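Flindberg Artificial Flowers
Frequently asked questions: stems, vases and arranging

Last updated 28th June. If your question is about an order, please use the contact form and include the order number.

CHOOSING STEMS

How many stems do I need?

It depends on the opening of the vase more than its height. Measure across the inside of the rim. Up to two inches, three to five stems will do. Three to four inches takes seven to twelve. Wider than that and you will need either a lot of flowers or something inside to hold them in place (see "My stems all fall to one side").

Roses count for more than tulips. A full rose head covers about as much space as two tulips, and a sunflower as much as three.

Do you sell mixed bunches?

Yes, two of them. The Makowska mix is blues and grays with one or two tan or cream flowers. The Rideo mix is brighter and has orange in it. Both come as single stems in a sleeve, not glued together, so you can leave out whatever you don't like.

There are 281 different stems on the site right now, and any of them can be bought one at a time.

Which colors go together?

Whatever you like. If you want a starting point, choose one color for most of the flowers, a paler color for a few, and one stem that is clearly different. Blue roses with one tan or yellow flower work well. Pale pink and cream tulips can be mixed in any amounts.

Small buds and filler flowers look best low down, close to the rim. They disappear at the top of a big bunch.

Do the tulips come in a bundle?

They ship as a bundle with a paper tie. Take the tie off and lay the tulips on their sides for a while before you use them. The leaves get pressed flat in the box and need to be pulled away from the stem one at a time.

CHOOSING A VASE

What height should the vase be?

For roses and mixed flowers, the part of the stem you can see should be between one and one and a half times the height of the vase. Tulips can be shorter. A tulip arrangement where the leaves rest on the rim looks right, and you don't have to cut as much.

Clear, colored or solid?

Artificial stems have wire in them and the cut ends are not pretty. A solid vase hides them. Ribbed or tinted glass hides them fairly well. Plain clear glass hides nothing, and you will want to put pebbles or moss in the bottom if you use it.

A plain solid vase is the easiest to start with. You can use tape, foam or crumpled paper inside and it won't show.

Can I put artificial flowers in water?

Most stems will survive it for a day, but the wire rusts at the cut end and the color of the green coating can come off. Please don't. Our latex-coated tulips (the Parnus range) are the only ones we say can stand in water, and even those should come out and be dried once a week.

My vase tips over.

Artificial flowers are heavier at the top than people expect, and there is no water in the vase to balance them. Put sand, gravel or a bag of rice in the bottom third. For a tall, narrow vase, fill it halfway. Keep the heaviest heads toward the middle.

ARRANGING

Where do I start?

Lay everything out on a table first, with the heads all pointing the same way. Then:

Bend the leaves out.
Put the tallest stem in, straight up, a little behind the middle.
Add the large flowers one at a time, turning the vase as you go.
Add the leaves and greenery.
Put the small flowers in last, near the rim.

Put stems in singly. Pushing a whole handful in at once tangles the leaves below the rim and you end up taking it all out again.

Do I hold the flower by the head or the stem?

By the stem, a few inches under the head. The heads on most artificial flowers are pushed onto a plastic peg and will pop off if you pull on them. If one does come off, push it straight back on. A dot of hot glue will keep it there.

My stems all fall to one side.

Cross them. The first stem goes in at the left and its end should rest at the right side of the bottom of the vase. The next goes in at the right with its end at the left. After four or five they hold each other up. If the opening is too wide for that, put a grid of clear tape over it, or a ball of chicken wire inside.

Can I do two vases from one order?

Yes, and most people who buy the larger boxes do. Keep the kinds apart: mixed flowers and leaves in the taller vase, tulips alone in a lower one. Sort the stems into two piles before you begin so the first vase doesn't use up all the good greenery. It's fine for one color to show up in both, such as a blue tulip next to the pink ones when there are blue roses in the other vase.
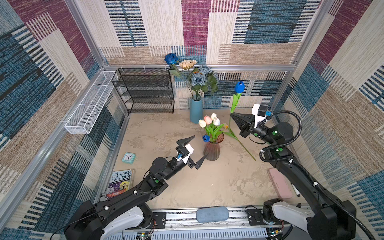
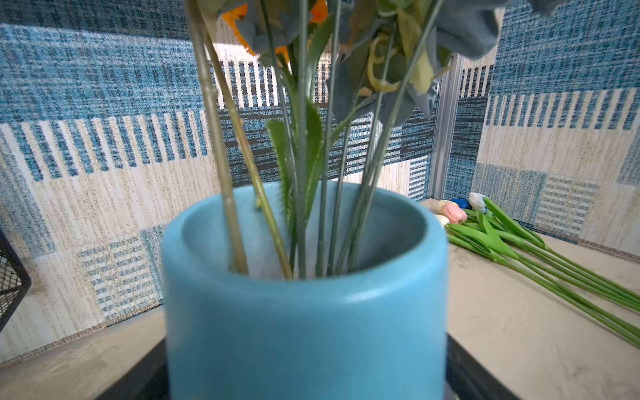 Bożena Olszewski wrote to us that she does the tulips first and leaves the big vase for last, the opposite of how we teach it. Tulips only go one or two ways, she says, so she gets them out of the way and then has the whole table for the roses. She also leaves her greenery out until the very end and finds she uses half as much. We tried it in the showroom and the order of the vases made no difference that we could see. Leaving the greenery until the end did save some stems, though it was harder to get the leaves down between the roses.

How far apart should two vases stand?

Far enough that the leaves don't touch. If one is much taller, put it behind and to one side.

Does the back matter?

Only if someone will see it. Against a wall, put your best flowers in the front two thirds and use plain leaves behind. On a dining table you have to do all sides, and it takes about a third more stems.

I have a patterned wall. Will the flowers get lost?

They can. Against a busy pattern, large heads in one or two colors hold up better than a lot of small mixed flowers. Look at it from the doorway before you add anything else. Sometimes taking out the filler is all it needs.

CUTTING AND BENDING

What do I cut the stems with?

Wire cutters. Scissors will be ruined after one rose. For the thick stems, bend the stem back and forth at the mark the cutters leave until it breaks.

Hold the stem against the outside of the vase to judge the length, and cut less than you think. You can also fold the bottom inch or two up instead of cutting, and then the stem is still full length if you change vases later.

Can I return stems I have cut?

No. Stems that have been bent can come back as long as the coating isn't cracked.

How do I make tulips look less stiff?

Run the stem between your thumb and finger with a little pressure, so that it curves. Do each one by a different amount. Real tulips lean out over the edge of the vase, so let two or three of them go lower than the rest. Open one or two of the heads slightly by pressing down on the top with your palm. Leave the others closed.

The leaves have a crease from the box.

Use a hair dryer on low, held a hand's width away, and smooth the leaf with your fingers while it is warm. Don't use an iron. Settimio Bianchini in our workroom has tried it and we have the leaves to prove it.

CLEANING AND STORAGE

How do I get dust off?

For fabric petals, a soft paintbrush or a hair dryer on the cool setting. For latex, a damp cloth. Don't spray window cleaner on either one. Doing it every couple of weeks is much less work than doing it twice a year.

Will they fade?

In direct sun, yes. Blues and purples go first, and the deep blue roses can turn grayish in one summer on a south window. Turning the vase now and then evens it out but does not stop it.

How should I store seasonal flowers?

In a long box, lying down, heads at alternate ends, with tissue between the layers. Wire mesh shelves or a rack are fine for empty vases but not for stems, as the petals catch in the mesh. Don't store them in an attic that gets hot — the glue softens and the heads slide off.

If you change arrangements by season, take a photo of each one before you pull it apart.

ORDERS AND CLASSES

How long does delivery take?

Two to four working days for stems. Vases go out separately, in their own box, and may arrive a day later.

A head was broken off when the box arrived.

Try pushing it back on first. If the peg is broken, send a photo through the contact form and we will mail a replacement stem. You don't have to send the old one back.

Can I get just the leaves?

Yes, look under item 3490. It is a pack of serrated rose leaves on thin stems, and they fit most of the mixed flowers we sell. There are also single tulip leaves, but check the shade of green before ordering, as we have had more than one over the years and the older ones are brighter.

Do you teach arranging?

Classes start again in October, on weekday evenings, with Roman Laskowska. The flowers are ours and you can buy what you made at the end, or put it back. Bring your own vase if you want to work in it. Please measure the opening before you come and write it on the sign-up form.

Can children come?

From age ten, with an adult. The wire cutters stay with the adult.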